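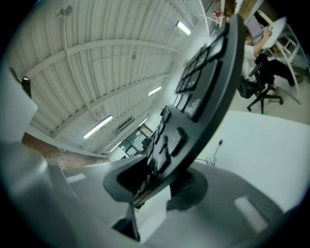

Une municipale, ça se gagne devant la boulangerie, et si tu passes tes journées à lire des tracts tu vas rater l'élection, m'a répondu Bence Lengyel dès mon premier message. Bon. J'avais déjà déposé mon sujet, et mon sujet, c'était les tracts ! J'ai donc gardé les tracts et ajouté la boulangerie.

Rapport de projet, licence 2 de science politique
La municipale partielle de Wunadmont : qui vote, et après avoir lu quoi ?
Version rendue le 9 juillet 2018

1. Pourquoi Wunadmont

Ma grand-mère y habite, autant le dire tout de suite (on m'a demandé d'être transparente sur mon rapport au terrain, voilà qui est fait). La commune a dû revoter en avril après la démission d'une bonne partie du conseil, fâchée avec le maire au sujet de la vente d'un terrain à l'entreprise Fimevex. Deux listes se sont présentées : celle du maire sortant et celle des démissionnaires, menée par l'ancienne adjointe aux écoles. Il y avait 1222 inscrits et un seul bureau de vote, dans la salle Auer. Pour une débutante, c'était parfait, je pouvais tout faire à pied.

Ma question de départ était très large, du genre « comment s'informe-t-on dans une petite commune ». Mon enseignante me l'a fait réduire trois fois. La version finale : les électeurs qui ont lu les documents de campagne parlent-ils des mêmes sujets que les candidats ?

2. Ce que j'ai fait

D'abord, la collecte. J'ai récupéré tous les papiers distribués par les deux listes, y compris une feuille verte anonyme que tout le monde attribuait à tout le monde et que j'ai mise de côté faute de savoir d'où elle venait. La liste d'opposition m'a dit avoir fait imprimer 1180 exemplaires de son programme. Celle du maire n'a pas voulu me donner de chiffre, et j'ai eu beau relancer, rien.

Ensuite, j'ai codé chaque document dans Plekum, le logiciel d'analyse de texte de la fac. Alors là, petite parenthèse pour ceux qui le prendront l'an prochain : enregistrez souvent. J'ai perdu un après-midi entier de codage et j'ai dû recommencer avec une grille un peu différente, plus simple (terrain Fimevex, école, voirie, impôts, style du maire, divers).

Enfin, 12 entretiens, la plupart devant la boulangerie un samedi matin, les autres chez les gens. J'avais un guide de questions que j'ai vite laissé dans mon sac. Les gens démarraient tout seuls !

3. Ce que j'ai trouvé

700 personnes ont voté, soit un peu plus de 57 % des inscrits. Pour une partielle, tout le monde sur place trouvait ça très honorable. La liste d'opposition l'a emporté au premier tour.

Côté papier, le terrain Fimevex écrase tout le reste. Le programme de l'opposition y consacre sa première page complète, et la réponse du maire sortant y passe presque en entier, avec un plan cadastral que j'ai mis longtemps à comprendre. L'école arrive loin derrière, la voirie tient en quelques lignes des deux côtés.

Côté entretiens, surprise : on m'a parlé de la voirie. Du virage avant le pont, des trottoirs de la rue du Lavoir, du déneigement. Le terrain, les gens connaissaient l'histoire, ils avaient un avis (souvent tranché), puis ils revenaient au virage. Une dame m'a dit : « Le terrain, c'est leur dispute. Le virage, c'est ma voiture. » Je l'ai recopiée telle quelle dans mon carnet.

Et ceux qui avaient lu les programmes en détail ? Ils citaient davantage Fimevex, oui, mais pas avec plus de passion. Je n'irais pas plus loin avec si peu d'entretiens.

4. Ce qui coince

Mon échantillon penche vers les gens qui achètent leur pain le samedi. Je n'ai presque aucun abstentionniste, et les deux que j'ai trouvés n'avaient pas envie d'en discuter. Il y a aussi le fait qu'on me reconnaissait (« tu es la petite de Denise ! »), ce qui ouvre des portes et en ferme sûrement d'autres. Et je n'ai assisté qu'à une réunion publique, celle de l'opposition ; l'autre tombait le jour de mon partiel de droit constitutionnel.

5. Et après

J'aimerais retourner à Wunadmont pour voir si le virage est passé à l'ordre du jour du conseil. Bence Lengyel m'a conseillé de lire les comptes rendus depuis dix ans avant d'y remettre les pieds, et je crois que je vais commencer par là cet été. La grille de codage est en annexe, les entretiens sont anonymisés et consultables sur demande au secrétariat.

Imprimer cette page | Envoyer par e-mail

Ce site utilise des cookies pour mesurer sa fréquentation. En poursuivant votre navigation, vous acceptez leur utilisation. OK | En savoir plus

Contact | Mentions légales | © Travaux étudiants, tous droits réservés | Haut de page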